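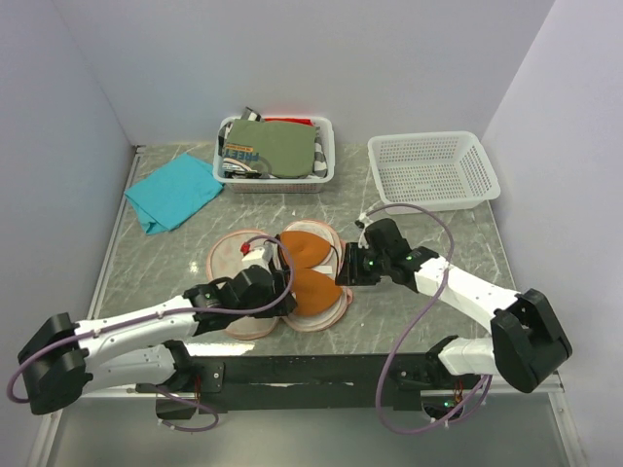
Figure 1. Folded items filled to the rim in the left basket, a turquoise cloth folded flat beside it, and the right basket empty.

Folding and basket storage for a shared clothes shelf
Tiago Carrilho
Paiva College, Textiles and Home Studies

1. Background

Skirari is the clothes swap run from the student house on Masel Street. Clean clothes are kept on open shelves in plastic baskets, and people help themselves. By February the baskets had become hard to use. Clothes were pushed in as they came, and anyone looking for a particular top had to pull out most of what was above it.

The aim of this project was to find a way of folding and filling the baskets that kept them tidy for longer. I did not look at washing or at how clothes are priced.

2. Materials

The baskets are white plastic with holes in the sides and base. I kept them because the house already owned them and they fit the shelves. The clothes were a mixed lot of 80 items, mostly tops, with some small pieces and a few odd ones that did not belong to any group.

3. Method

I compared two ways of filling a basket. In the first, garments were folded flat and laid on top of each other. In the second they were folded smaller and stood on edge in rows. The same person did the folding each time, on a table, with one basket being filled and another kept free for taking things out again.

Flat folds were made to a width of 280 mm. For the upright folds I halved this once more. A basket counted as untidy when the top item could no longer be lifted out without unfolding the one under it.

4. Results

Flat stacks were quicker to make. Larger garments sat well on top and held the smaller ones down, but they also hid them. With a wide top laid over the basket, only strips of the other fabrics showed at the rim, and users had to guess from the colour.

Upright rows took nearly 40 minutes for the whole lot, much longer than the flat stacks. They stayed tidy for more visits, as long as the basket was full. Once a third of the clothes had gone, the rows leaned and then fell over.

Thick, layered pieces did badly in both. They would not hold a fold and are better laid flat at the side.

5. Items with elastic and cords

Trims caused more trouble than size did. Elastic bands twist when the fabric is picked up, and a thin cord can catch on the slots of the basket or on the next garment.
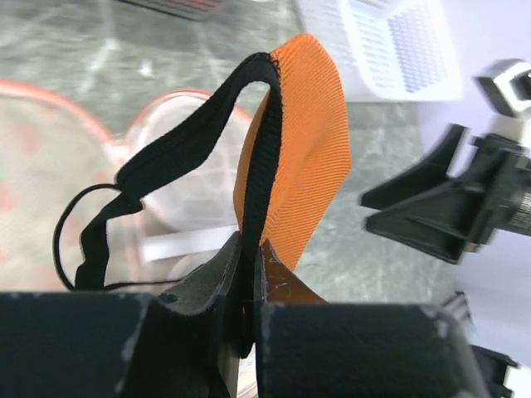 Figure 2. Ribbed orange fabric with a black elastic binding and a thin cord loop.

For these I tried tucking the band inside the fabric before the first fold. It worked on wide bands. Narrow cords slipped out again, and I ended up putting them in a small cloth bag from the Wurnura stall - one bag to a basket.

6. Recommendations

Use flat stacks for large tops and upright rows for everything else. Keep corded items bagged. Refill a basket of upright rows before it drops below two thirds. Labels on the shelf edge would help with the hidden colours, though I have not tested them.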